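Mistthorpe Shop Notes: Looking After the Fleece Cell

The Tranier cell handles gray fleece blanks before they go to sewing. It has one arm and one gripper. These notes cover the gripper service we do every 1000 picks.

Fleece sheds, and the lint packs into the ribbed cover and around the fingertips. We brush the cover from the top down, then wipe each metal tip with a dry cloth. No solvent on the tips. 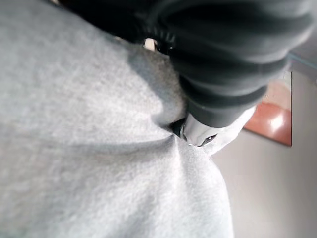 After cleaning, we run 60 test picks at slow speed and watch for cloth slipping out of the pinch. If more than 2 slip, the closing force gets reset in the Civo software and the test starts over.

Covers are Bratu part 162. Check the collar clamp when fitting a new one, and turn the arm through its full range by hand before switching back to auto. The next cover change is due in September.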